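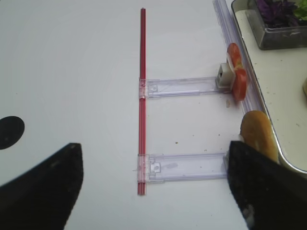 Soggy rolls at our July lunch, help please. I do the filled rolls for the Clerngate summer thing and every year the bottoms go to mush before anyone eats them. So I'm trying to set out a proper line this time, everything ready to grab, not a pile of stuff in bags. Tomato is the worst of it. If I lay the slices flat on a plate they sit in their own juice, whereas a slice stood up on its edge against a clear plastic arm, with the roll further down on the next one, at least isn't lying in anything. But does it make any real difference?? Or am I wasting my time and should just salt them and use kitchen paper. I've got 34 rolls to fill and one long table. Start at 11ish, eating at half twelve. Fillings are lettuce, tomato, red cabbage, a cheese slice for those who want it. No mayo as it's warm out.

Asked by Mammont – 28 comments – Share

3 answers

Maëlys Picard
Salt and paper, definately. Did sandwiches for a walking club for years. Slice the tomatoes, not too thin, lay on kitchen paper, tiny bit of salt, leave them while you do everything else. Blot the tops. Then stand them up or lay them down, doesn't matter much by then, though standing is easier to pick up without tearing the middle out.

What matters more is the order. Butter or soft cheese right to the edge of the bottom half. Then lettuce. Then tomato on the lettuce, never straight on bread. Cabbage last, under the lid, and keep it dry – shredded cabbage holds loads of water if you've rinsed it. Salad spinner or a clean tea towel.

Also toast the cut sides. Just a quick go under the grill and let them cool right down before you fill them, warm bread steams itself.

Share – 7 comments 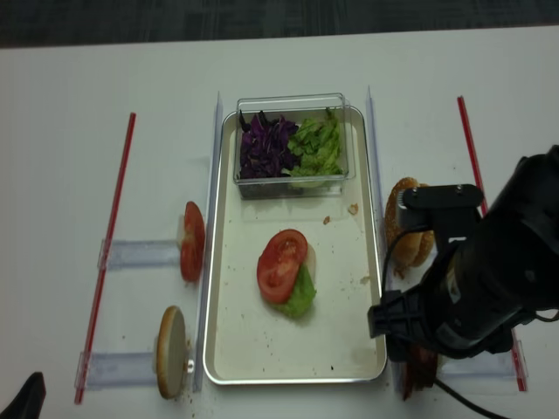 How early can the rolls be filled if they're being eaten at half twelve?
Noon is fine if they're buttered and the tomato has been blotted. Any earlier and I'd leave the tomato out, keep it in the fridge and slip it in at the last minute. Lettuce and cheese can go in from eleven no problem.

Share – 4 comments

Lei
just use cherry tomatoes on the side. problem solved

Share – 0 comments

Pidex
Agree with most of the first answer, bit less sure on the salt. If you salt and then forget about them they go floppy and a bit sad. I don't bother, I scoop the seeds out of the really wet ones and keep the firm ones whole.

For the line itself, put things in the order they go in the roll and work one way only. Bread, butter, lettuce, tomato, cabbage, lid. One person on bread and butter, one on the rest. Lettuce and cabbage can share a tub if you keep them to seperate sides, saves space, but don't fill it to the top or it all ends up mixed by roll ten. Tray underneath wherever you're doing the building, then you tip the crumbs out at the end and the table only wants a wipe.

Oh and cut the rolls the same morning. Cut ones left overnight go hard at the edge and damp in the middle, no idea how they manage both.

Share – 2 comments

This page has been viewed 1400 times

Related questions
Can you freeze buttered rolls?
Keeping shredded lettuce crisp without a spinner
Red cabbage turning everything pink – any way round it
Best knife for tomatoes
Picnic for 28, what quantities of bread?
Cheese sweating in lunchboxes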